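Teaching a Two-Armed Robot to Empty the Washer: What I Learned from a Semester of Teleoperation

So-yul Kwon
Project report, 3 Mar 2026

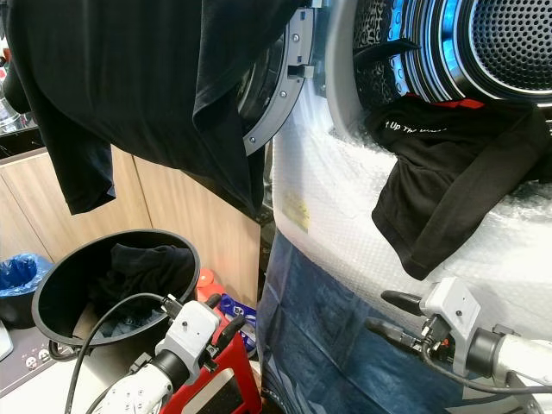 Why laundry?

I picked laundry because I hate doing it, and my advisor let me keep the topic anyway. The job sounds simple. Clothes are in a front-loading washer, the robot takes them out, and they end up in a basket. A person does this half asleep. For a robot it's a pretty nasty problem, because a T-shirt doesn't have a fixed shape, it gets tangled up with whatever is next to it, and the door of the machine is always in the way of something.

My question was a small one: how much does the way a person drives the robot change how good the demonstrations are? I wasn't trying to build a robot that does your laundry. I wanted to know what a useful recording looks like and how to get more of them per hour without driving the operators crazy.

The setup

The robot has two arms with a two-finger gripper on each. I named the whole thing Stoltent, mostly so I could yell at it properly. You drive it with a pair of smaller leader arms that you hold in your hands, and whatever your hands do, the big arms copy. The software that links the two sides and saves everything is Zullano, which was written in our lab by students before me and has the comments to prove it (one just says "sorry").

For each run we save the joint positions, the gripper openings and the video. The operator starts and stops the recording with a foot pedal. I added the pedal in October after watching everybody let go of a leader arm to hit the space bar, at which point the robot's arm would sag and drop whatever it was holding. Best cheap fix of the whole project!

The load was T-shirts and denim. Dark shirts turned out to be a good choice for making things hard, since one black shirt on top of another is really tough to pull apart by eye on a monitor. The denim was hard in a different way. It's heavy and stiff, and it slides when you only have a corner.

How we collected the runs

There were 16 of us driving, counting me. Most people were from my program and had never touched a leader arm before. Everybody got 20 minutes of free practice and then went straight into recorded runs. We ended up with around 2,000 attempts, and I kept 774 of them for training. That ratio looks awful and I worried about it for weeks, but a lot of the rejects were from each person's first session, and I was pretty strict.

I threw a run out if:
- the operator knocked the door so that it swung
- a piece of clothing landed on the floor
- one arm sat still for a long stretch while the operator figured out what to do
- the two grippers touched each other

I went back and forth on the third one. A pause isn't a mistake exactly. But when I trained on the runs with long pauses, the robot learned to pause too - it would reach toward the drum, stop, and just stay there. Watching that for the first time was kind of spooky.

What made a good driver

I expected the gamers to win. They were quick, sure, but they also liked to yank. If you yank on a sleeve while the rest of the shirt is wrapped around a pair of jeans, you get a long rope of laundry hanging out of the machine and then you have to deal with the rope. The steady people did better. They'd pull a little, look, let the cloth settle, and pull again.

The other big thing was using both hands. New drivers nearly always pick a favorite arm and forget about the other one, which makes sense when you think about how much there is to keep track of. The good runs look more like passing a towel to yourself: one gripper pulls the cloth out over the lip, the other takes it lower down, the first one lets go and moves up for more. I ended up teaching that pattern to everybody on purpose in the second round, with a towel and no robot, just sitting in a chair. It felt silly and it helped a lot.

Depth was the thing people complained about most. You're looking at a flat picture of a round steel hole, and it's hard to tell if your fingers are just in front of the cloth or already past it. Some drivers got around this by touching the cloth on purpose and watching for it to dent. I'd love to have some kind of feel in the leader arms, but ours only send motion one way, so your hands get nothing back.

Trying it by hand instead

I also tried the other classic way of showing a robot a task, where you grab the arm itself and move it around. For one arm it's lovely, you can feel everything. For two arms it's a mess. You stand right between the robot and the washer, your own elbows block the camera, and you can't really open and close two grippers while also steering both wrists. We used an old set of scripts called Skornum for this, and I gave up after one afternoon. I still think it could work for a short piece of the job, like pulling the door open.

Results, more or less

The policy trained on the kept runs can get a single loose shirt out of the drum and into the basket on most tries. With two shirts it often grabs both, which I decided to count as fine. Denim is where it falls apart. It gets a grip, pulls, slips, and goes back for the same spot again and again like it's being stubborn. I think the cause is in my data: our drivers usually left the jeans for last, so there are fewer good examples of jeans still mixed in with other stuff.

I also trained one version on the second-round runs only, after the towel lesson. There was less data in that one, but the handoff between the arms looked a lot smoother to me. I didn't test it enough to put a number on that, so please take it as an impression.

What I'd change

Label the runs while you collect them. I did it all afterward, alone, with headphones on, and by the end I was not a fair judge of anything. Next time the driver will press one pedal for a keeper and another for a bad one, and I'll only check the ones that look odd.

I'd also start people on the denim. The folder with the trained models and the driving notes is saved under Hwang on the lab drive, and the towel lesson is in there too, as a one-page handout.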